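# Tirlow grasp-in-clutter study: frequently asked questions

Last updated January 4, 2019. Maintained by Shota Ebihara, Miyazaki group.

**What does the study measure?**

Whether a policy trained only on rendered scenes can select a grasp on a named object when unrelated objects share the counter. Each scene is generated in the Tirlow simulator with a Franka Emika arm and a parallel gripper. Props are drawn at random from the household set, so a samovar and a spray bottle may end up on the same marble block.

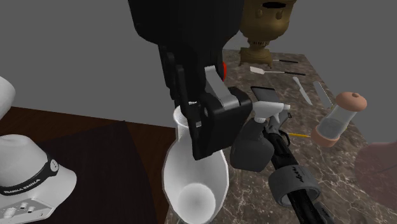
Object poses are sampled once per scene and settled under gravity before the arm moves. A scene is rejected if any prop comes to rest off the counter.

**How many scenes were used?**

Training used 900 scenes. Evaluation used 200, with 25 held back for tuning the grasp threshold. No scene appears in more than one split.

**Which camera views does the policy receive?**

One fixed external view and one wrist view, both in colour. Depth is rendered and stored but is not an input. The external view resolves ambiguity between neighbouring objects.
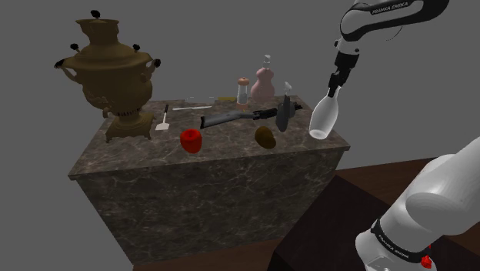
The two views are encoded separately and joined before the action head. Removing the external view caused more wrong-object grasps; removing the wrist view caused more missed grasps.

**How is a grasp scored?**

The named object must be lifted clear of the surface and held for six seconds of simulated time. Lifting any other object ends the trial as a failure. Contact with a neighbouring object is logged but not penalized.

**Are small objects harder than large ones?**

Yes. Small rounded props such as the potato leave little margin for lateral error, and the fingers hide part of the counter from the wrist camera during the final approach. Hollow props such as the vase fail differently: the policy hesitates between rim and body grasps.

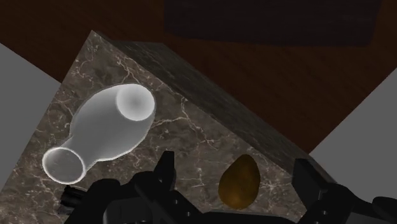 Masanobu Mizuno writes that the size effect may be partly a friction effect, as the August build gave every prop the same coefficient, and asks for a rerun with per-object values before the comparison is cited.

**Will the per-object friction run be released?**

Yes, as a separate branch. The Jillard baseline will be rerun on the same seeds. Results from the current build will stay available under their existing label.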